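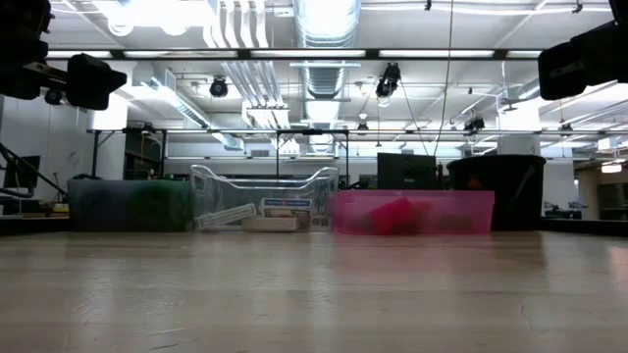

4. Construction and Set-up in the Shared Workshop

4.1 Place and conditions

The two arms of the Palacios system were built and adjusted in the Vukmont shared workshop in Clevdale, where the second author is a member. We did not have a laboratory for this work. The workshop is a large hall under a white ceiling with ducts and pipes, and other members carry out their own projects in it during the same hours. For this reason all the parts of the system had to fit on one table and its supports, and it had to be possible to switch off the whole system with one button at the table edge.

Figure 2 shows the table with both grippers above it and the four containers standing along the far side. The table is an ordinary wooden one and has been in use for a long time, with some scratches on the top. We considered covering it with a grey mat, as several groups do, but decided to keep the bare surface. It reflects the light, and this was a difficulty for our detection software during the first weeks. As our aim was a system which can be used by people at home, on the table they already have, we preferred to correct the software.

4.2 Mechanical parts

Each arm has seven joints, including the gripper. The structural parts were printed in black plastic on the machine of the workshop. The first set was printed with the layers in the wrong direction, and one shoulder bracket broke on the second day of tests. After this, all brackets which carry weight were printed lying on their side. The bracket on the left arm was also made thicker by hand calculation, and we have kept this difference between the arms although it is not elegant.

The gripper fingers are simple blocks. In an earlier version they had a rubber surface glued to the inner side, but the glue did not hold well on the printed plastic and the rubber moved after some hours of work. In the present version the rubber is fixed with two small screws from behind. The maximum opening is 46 mm. This is enough for the rim of a plastic box and for most small packages, but it is too small for a cup, and we return to this limit in Section 6.

The motors are driven by two Clikine boards, one for each arm. We bought them second-hand, and the total cost of the motors and the boards for one arm was 299 euros. The power supply, the cables and the screws are not included in this sum, because most of them came from the common boxes of the workshop and we cannot give a correct price.

4.3 Choice of containers

In the literature, the test containers are often equal boxes of one solid colour. In a home the situation is different, and people use whatever they have. We therefore took four containers of different size, shape and colour: a translucent bin, a clear basket with a curved rim, a long low pink bin, through which the contents can still be seen, and a black tub, which is taller than the other three.

Each of them gave a different problem. The clear basket was the most difficult for the detection. The background can be seen through its walls, so the software often found an edge where the basket has none, or placed the front rim too far back. The front rim is also lower in the middle than at the corners, and a path that was calculated from the corners alone made the gripper stop higher than necessary. The pink bin was easy to find, but its wall changes the colour of the things inside. A red object in it could not be separated from the wall by colour, and we had to use the outline. With the black tub the problem was only mechanical. The arm had to lift the object higher before moving sideways, and with the original path the elbow came close to the limit of its joint.

4.4 Adjustment procedure

The adjustment was done by hand at the beginning of each session. The operator moves each gripper until it touches four points on the table, and the software records the position of the joints at every point. The whole procedure takes more time than we expected - mainly because the left arm has a small amount of play in the wrist, and the same point must be touched from both sides to obtain a useful mean value.

Hugo Barrios carried out the adjustment in the first sessions, and Ezequiel Garrido in the later ones. We noticed that our values were not the same, even on the same day. The reason was found in the way we held the arm: one of us pressed the finger on the table and the other only let it rest there. From February 27, 2023 we used a sheet of thin paper under the finger, and the point was accepted when the paper could be pulled with light resistance. The values of the two operators then agreed well enough for our purpose.

After the adjustment, each arm was moved without load over all four containers at low speed. If a finger touched a rim, the session was not started and the points were recorded again. With this rule we completed more than 900 transfers between containers. The results are given in Section 5, separately for each container, as a common value would hide the difficulties with the clear basket.

4.5 Remarks on safety

The arms are not strong, but they can pinch a finger. During movement, no person was allowed to put a hand over the table. We marked the limit of the working area on the floor with yellow tape, and the speed was kept low when other members were working close to us. The emergency button cuts the power of both boards at once, so the arms fall down when it is pressed. A foam block was placed under each elbow during longer pauses, and we recommend the same to readers who build the system at home.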